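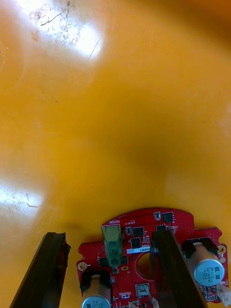 19/08/2018

Up before seven and out to the shed with a coffee. Frost on the grass again and the side door stuck at the bottom, so I went in through the roller door and left it down behind me. Ran the little heater under the bench for an hour before I took my gloves off.

The plan was to sort out the red board and get the yellow surface clean. I did a bit of both and a fair bit of other stuff that wasn't on the plan.

Started with a proper look at the board under the lamp. I've had it since January, when I bought the box of odds and ends at the Pludlow clearance, and until now it has sat in the tin with the fuse holders. It's an awkward shape. The top edge is an arc, then it steps out at the sides to a wider tab each way, with a round mounting hole in each tab and gold around the holes. Big round hole near the middle. It was plainly cut to go around something or to fit inside something. I tried to think what, and got as far as a fan housing and a gearbox, and neither seemed right. I laid a couple of jar lids over it to compare the curve and didn't learn much.

The terminal block is the useful part. Green, three screws, and MOTOR printed next to it in small white letters. Whether that means a three-wire motor or two wires and an earth I can't say, and I'm not connecting anything to it until I know. The last time I guessed with a board out of a box I lost a good power supply, and I had to buy another one the same week.

The sticker has a number ending in H0067. I wrote it in the back of the notebook and sent it off to Cruickshank with a short note asking if it's one of theirs. They used to do boards for the Tratero winders and the Tratero was sold here for years, so it's worth asking. I don't expect to hear before the end of the month. Their parts desk is slow in winter, and last time they answered a question I hadn't asked.

Had a go at reading the rest of the small print with the magnifier. My eyes aren't up to it. I could get a letter or two at a time and then lose the line. Gave up after a quarter of an hour and had toast.

After that, the yellow. It looks fine from across the shed, bright and shiny, and you'd say there was nothing wrong with it. Put a lamp near it and everything shows. Dust, bits of fluff, a few longer curved lines like hairs, fine scratches, one thin scratch on its own running down on the diagonal. The worst of it shows wherever the light bounces off. If I stand to one side I can hardly find any of it.

I've been putting off cleaning it because I wasn't sure what to use. I don't want to go at a gloss finish with the wrong thing. I've got the 600 paper and the 1000 paper in the drawer and I had more or less decided on wet sanding the long scratch and polishing it back. Then I read the back of the polish bottle and it says to try the polish alone first on fine marks, and only go to paper if you can catch the scratch with a fingernail. I can't catch it with a fingernail. So the paper stays in the drawer for now.

Before any of that, the dust has to come off, and not with a dry cloth. I think that's how a lot of the scratches got there in the first place. I've been wiping it down at the end of the day with whatever rag was closest, and the rag closest is usually the one with filings in it. I've thrown that rag out and the one under it.

Went through the rag bag while I was at it. Kept the old flannelette sheets and the two t-shirts. Threw out anything with a zip or a seam like rope, and a tea towel that had gone hard. Cut the flannelette into squares and put them in the ice cream tub with the lid on so they stay clean. Wrote YELLOW ONLY on the lid, which I will probably ignore by spring.

Needed distilled water and a soft brush, so drove over to Evthorpe. Road was quiet, some water lying across the dip by the creek but nothing to worry about. The hardware place had the water but not the brush. The chemist had a baby hairbrush, very soft, and I bought that. Also got a pie, and a packet of brass screws I didn't need. Petrol is up again.

Had the pie in the car with the heater on and listened to the end of the cricket talk. No cricket on, just talk.

Back by half past one. Tidied the bench instead of starting straight in. It's hard to keep a thing free of dust when there's a heap of dust next to it. Pulled everything off the back shelf, vacuumed along the wall, put back the things I use and stood the rest by the door. The shelf is 380 mm deep and I have been treating it as if it were twice that, with one row of tins hidden behind another. I found a second tube of thermal paste, the good side cutters, and the spare key for the meter box that I had a copy made of last year.

The tins are now in one row. Fuses and fuse holders, crimp ends, heat shrink, small springs, and one that is just called bits. The red board is not going back in with the fuse holders. Those have sharp legs, and I don't like it rattling about against them every time I open the drawer. I lined a flat biscuit tin with a piece of card and it can live there, with a slip of paper giving the number and where I got it.

Looked at the terminal screws again while I had it out. I'd like to try the middle one with the small flat driver just to see if it turns freely, but decided to leave all three alone until Cruickshank gets back to me. If they say it isn't theirs I'll draw the tracks out by hand. That's a job for a wet weekend and there'll be plenty of those.

By then it was after three and the light was going off that side of the shed. I set out the water, the hairbrush and the tub of flannelette on the end of the bench and decided to leave the yellow for tomorrow morning, when the sun comes in low through the window and I can see what I'm doing. Brush first, very light, then a damp cloth lifted often and not dragged. Then dry it. Then look at it for a while before I open the polish.

Took one load of stuff from by the door to the bin. The rest can go to the tip with the old hose.

Other things. The tap at the tank is dripping and wants a washer. The hens have started laying again, 2 eggs this morning, one with a soft shell. I should put out more grit. Ordered the fuses I keep forgetting, and a roll of kapton tape. Rates notice came and is on the fridge.

My hands are dry from the cold and from handling card all afternoon. Put some of the green ointment on them and now I can't hold the pen properly, so the writing is bad in the notebook and I've typed this up after tea from what I can read of it.

Soup for tea, the last of the pumpkin. Washed the pot. The shed heater is off, I went back and checked.

For tomorrow – yellow first thing, then the tap washer, then ring about the firewood if there's any morning left.

Last updated: evening, after tea

This site uses cookies to remember your settings. By continuing to read you accept their use.

Contact | © Shed diary, all entries by the author | Back to top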